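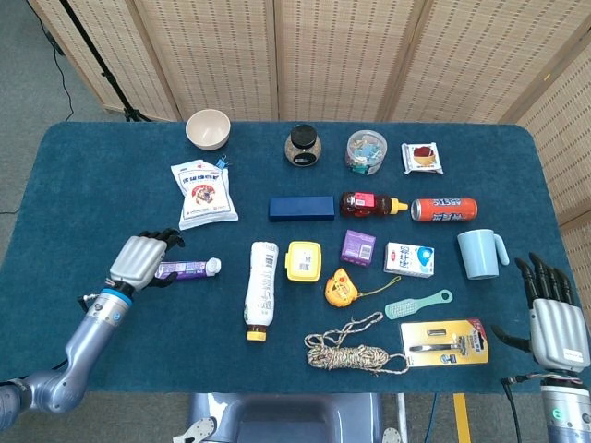

*Unclaimed goods on the sorting table at Jarkham Hall, honey included.*

CLALLSTEAD – The town's lost-kitchenware problem has grown large enough to need its own evening.

Jarkham Hall, which rents its shared kitchen to 27 cooking clubs, supper groups and one very determined fudge maker, will open its back room in March so that people can come and collect what they left behind. Anything still there at 9 p.m. goes to the swap shelf at Faneo, the secondhand store on Kaczorowski Street.

The offerings run from the sensible to the mildly puzzling. There is a cream-colored bowl, a squeeze bottle of honey with a yellow flip cap, and a clear canister of small blue and green odds and ends. An orange and white can marked "ARCTIC" has yet to be claimed, as has a small jar with a black lid holding something dark and granular.

"I have had three calls about the jar, and each caller was sure it was something different," said Sneha Saxena, who manages the hall's bookings. "Coffee, tea, pepper. I'm not opening it to settle the matter."

The hall logged 190 forgotten items last year and returned 60 of them. Bowls do well. Snacks do not – owners seem to make peace with the loss before they reach the parking lot.

Genowefa Sobczak, whose dumpling club meets at the hall twice a month, plans to arrive early. She has been missing a bowl since the fall and has already bought two replacements, both of which she dislikes.

Claimants should be ready to describe their property. For the honey, Saxena said, "it's mine" will probably be enough. Doors open at 6 p.m., and the kitchen itself will be locked so that the pile doesn't get any bigger.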